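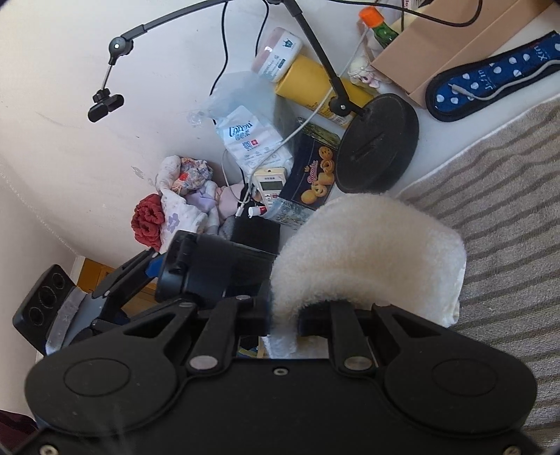

Attachment 1. Fluffy towel, cream.

Ticket: Vehicles showing as uninsured in plate check after renewal
Opened by: office desk, Lã
Opened: 2024-10-29
Product: Perar fleet portal, Wikstead commercial auto policy
Priority: Normal (we asked for High)
Status: Pending customer, again

What we reported

We run 13 delivery vans on one Wikstead policy, managed through the Perar portal. The policy renewed in August. Payment went through and the new ID cards were in the portal the same afternoon. All of the vans show green there, with the word Active next to each one.

In the Skaltesico plate check, which is what the parking contractors and one of our depots use, four of them come up as "No current coverage found." One of our drivers was held at a depot gate for 55 minutes over it while he tried to show the guard a PDF on his phone. The guard said anyone can make a PDF, and I can't say he was wrong.

We want the four vans to show as insured in the place where people look them up. A green dot in a portal that only we can see is not much use to us.

First reply from Perar support

"Thank you for reaching out. Please clear your browser cache, sign out, and sign back in. If the problem continues, download a fresh copy of the ID card."

Our answer

I did it so that we could all move on. Cache cleared, signed out, signed in, tried a second browser, tried a different computer. No change, and I did not expect one. The wrong status is in Skaltesico, on somebody else's phone at a gate. I don't see how my cache gets there.

The fresh ID cards match the old ones to the letter.

Second reply from Perar support

"Our records show all vehicles are covered and were reported on time. Third-party sites can take up to 25 days to refresh. We recommend waiting."

Our answer

The policy renewed in August. Count it however you like, we are well past that. Also, the other vans renewed on the same policy, on the same day, with the same payment, and they came through fine. If the refresh were slow, I would expect it to be slow for all of them.

Please tell us what was sent for the four vans, on what day, and whether anything came back. "Were reported" could mean delivered and accepted, or it could mean a button was pressed.

What we checked ourselves

Plates: typed each one into Skaltesico by hand, with and without the space. Same result.

Registration: all current. The owner name reads the same on every van, including the ones that work.

Policy number: the new one has the same digits as last year's with a different ending. The portal shows the new one on every van.

VINs: read off the dashboards and compared against the portal, one character at a time. Three of the four bad vans match. The fourth has a letter O in the portal where the van has a zero. VINs don't use the letter O, so I'd like to know how the portal took it.

Purchase date: the four bad vans were all added in the middle of last year's term. The good ones were on the policy from the start. It may mean nothing, but it is the only thing I can find that splits the two groups cleanly.

Call to Wikstead

Since Perar kept telling us the insurer's records were fine, I called the insurer. The hold was 80 minutes, with a recording telling me how easy it is to manage my policy online.

The agent confirmed all the vans are covered and would be covered in a claim. I asked for that in writing and got a letter by email, which I have to say was quick. She could not see what gets sent to Skaltesico. She said the portal sends it. Perar says Wikstead sends it. I have asked both for the name of the file or feed and neither has given me one.

She did say that vehicles added mid-term sit under an "endorsement" and that at renewal those are meant to fold into the main policy. She thought ours had. She would not go further than "thought."
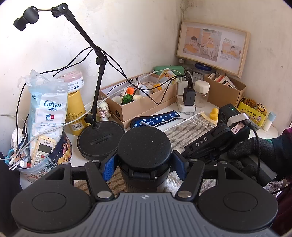 Third reply from Perar support

"We have escalated to our data team. They have corrected a VIN error on one vehicle and resent the record. We consider this resolved and will close the ticket."

Our answer

Please don't close it. One VIN was wrong. Four vans are affected. Fixing the typo was needed and I'm glad it's done, but it can't explain the other three, where the VINs were right all along.

I checked the corrected van the next morning and it still shows no coverage. So either the resend didn't go, or it went and was turned away for the same reason as the rest. My money is on the second.

What we are asking for

1. The send record for each of the four vans, with the policy number that went out on it. I suspect the mid-term vans are still going out under last year's number, whatever the portal shows on screen.

2. Any rejection or error that came back, copied in full. A summary won't do.

3. A plain answer on which company sends the data to Skaltesico.

4. A note on our account saying the vans were insured the whole time, in case a ticket or a lapse letter turns up later with a fee attached.

Workaround for now

Each of the four vans carries a printed copy of the Wikstead letter with the ID card. The depot has agreed to accept it, though the gate still calls our office every time. The parking contractor has not agreed to anything and sends us back to Skaltesico, whose help page says to contact your insurer.

Latest entry

Perar has asked for screenshots of the plate check with the address bar showing. Sent, for all four, plus one working van for comparison. The automatic reply says the ticket will close if we don't respond, and it arrived after we responded. I have replied to that too.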